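Taveck Round Bin, Black
Bedside and under-desk size

Last updated: January

The Taveck is a bin. It is round, it is black, and it holds what you drop into it until you take it out again. We have sold it for 14 years and in that time the only change has been to the label on the bottom, which used to be crooked.

Customers ask if it comes in other colors. It came in cream for one season. We have 228 of those left in the back, and Atif Baloch will sell you one at a price he'd like me not to print. Call before Friday and ask for him by name.

What you get: one bin, one piece. There is no lid, no pedal, no sensor, and nothing to charge. The rim is rolled, so a bag folds over it and stays put, and the base is flat. It won't fall over unless somebody helps it. Bins ship nested in sets of 4, or singly if you don't mind paying Bollow to deliver a very large box of air.

Liners: any small drawstring or plain bag will do. We sell the Jimusley roll, which fits and is cheap, and has a perforation you can find without your glasses. Hina Naqvi in our returns department prefers to put 2 bags in at once, so the next one is already there when the first goes out. She has been right about this for years and brings it up.

Where to put it: the Taveck was drawn up for offices, but most of them end up beside a bed, where wrappers go to be forgotten. It does well on a bare floor with the bag's edge turned down over the rim, taking in scraps of packaging and clear film. A crumpled tissue can still end up on the floor under the bed, and we make no claims about aim. Keep your charging cables to one side of it if you can -- a bin lifted in a hurry will bring a loose loop along with it.
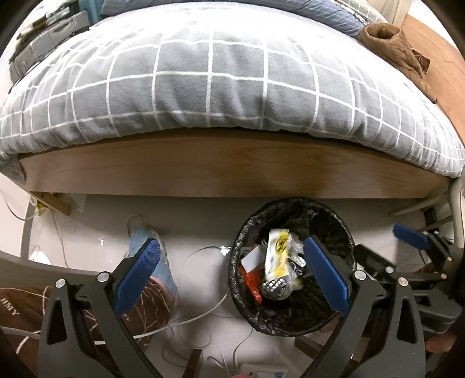 Cleaning: rinse with warm water and dish soap, then stand it upside down in the tub. The old Nikolaidis model had a seam inside that collected pencil shavings and gum. The Taveck has no seam. Spare parts are not available, there being only the one part.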